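2022-02-01

Quick one, been meaning to post this since before the holidays. Bamboo cutting board, the Dakero medium, bought to replace the big maple slab my mother-in-law gave us, which I loved and which weighed as much as a toddler. Used it pretty much every day. Opinions below, not in much order.

**Size.** Fine for two people cooking. Tight for a whole cabbage or a big loaf. I do most of my prep in small batches anyway – citrus, onions, herbs, a chicken breast here and there – and for that it's plenty. If you carve roasts, get something bigger with a groove. This has no groove. Tomatoes run all over the counter, you have been warned.

**Weight.** Best thing about it. One hand, into the sink, done. The maple one needed two hands and a plan.

**Knife feel.** Mixed. Bamboo is harder than people think and you can hear it, kind of a click instead of a thud. My good chef's knife needed sharpening sooner than it used to. Could be me. Gwilym Ruddock (runs the sharpening stall at our Saturday market, does my knives) says he can usually tell who has switched to bamboo from the edge alone. He wants everyone on soft rubber boards. I tried one, hated it, smelled like a garage.

So now I use the cheap plastic knife for soft stuff and keep the good one for meat and squash. Works ok for lemons if you saw a bit and don't push.

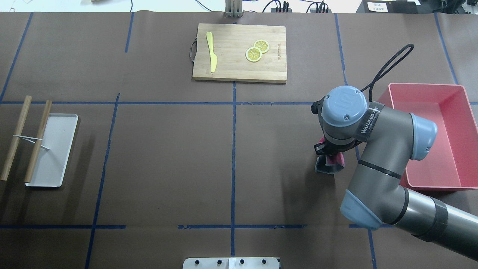
Slipping – yes, it slips. No feet, nothing underneath. Damp dish towel under it fixes this completely, and I'd take that over those little rubber feet that trap water and go black. But on a smooth counter with no towel it will travel, esp. when you're going fast. Don't go fast.

**Smell.** Garlic stays. Onion stays a day. Half a lemon and coarse salt, scrub, leave five minutes, rinse with cold. Gets nearly all of it. Fish I do on a separate board now after one bad week.

**Stains.** Beets left a mark that took maybe two weeks to fade. Turmeric left a mark that is still with us. I've made peace with it.

**Oil.** The card in the box says oil it before first use and then monthly. I did the first one properly, two coats of plain mineral oil, overnight. Monthly lasted until month two. Then I forgot for a good while and it went pale and a bit fuzzy, you could feel it with a fingertip. Light sanding with fine paper, two more coats, back to normal. So it forgives you. The Jidow board wax is nicer to use than oil, by the way, less mess, but a tin doesnt go far.

Do NOT put it in the dishwasher. My brother-in-law Kieran Pearce did his, same model, one cycle, split right along a glue line. Asked for a refund and they said no, fair enough, it's printed on the card.

**Drying.** Stand it on edge. Flat on the counter overnight and it'll cup, mine did slightly, came back after I flipped it a couple days. I've got no rack so it leans on the backsplash behind the kettle. Wash-up in general got easier once I stopped piling everything in the sink at once. Boards and knives first, by hand, then a plastic tub for the rest.
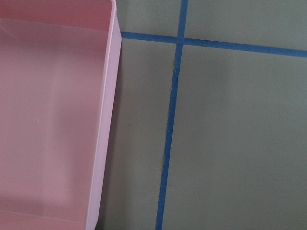 Against the others I've had:

- Clulari acacia: prettier, heavier, stained less. Cost nearly double and cracked in its second winter. Radiator too close, my fault probly.
- Akbulut plastic, thin one: great for raw chicken, still use it. Slides even worse. Gets furry with knife scars and then you have to toss it.
- The maple slab: best cutting surface of any of them. Now lives at Hatice Dursun's place, where somebody with actual shoulders can lift it.

Price went up after I bought mine. Would I pay the new price? Yeah, just about. Not for the big version though, you lose the weight advantage and at that point just buy maple.

One gripe. The sticker. Right in the middle of the good side, glue from hell, took cooking oil and a plastic scraper and most of an evening. Put it on the back, Dakero. Or on the wrapper.

**Who for:** small kitchens, people who wash up by hand, anyone with bad wrists. Skip if you have expensive Japanese knives or if you know you're never going to oil it.

Four out of five. Was going to be four and a half, then I remembered the sticker.

Will update in April once it's been through a full winter of dry heat, if it cracks I'll say so.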